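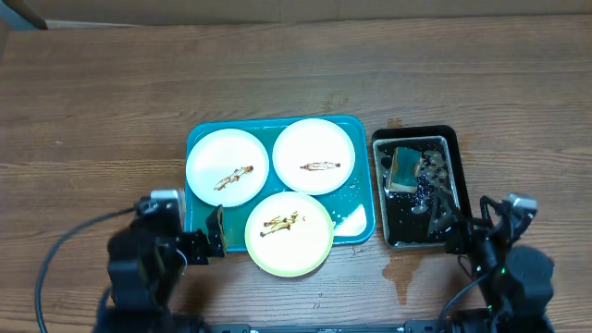 Fig. 2. Plates on a teal tray.

4.2 Following a performer on Plovano

1. Open the Artists tab and enter the performer's name.
2. Select Follow. Interviews and tour news will appear in your feed by 17:00 daily.
3. To hide gossip items, switch off Rumours under Feed Settings.

Note: A feed holds 95 stories. Older ones move to the Archive for 30 days.

Caution: Unfollowing a performer deletes all saved interviews.

Comments (2)

Tagle: Step 3 worked, thank you.

Fuvside: Can the Archive be kept for longer?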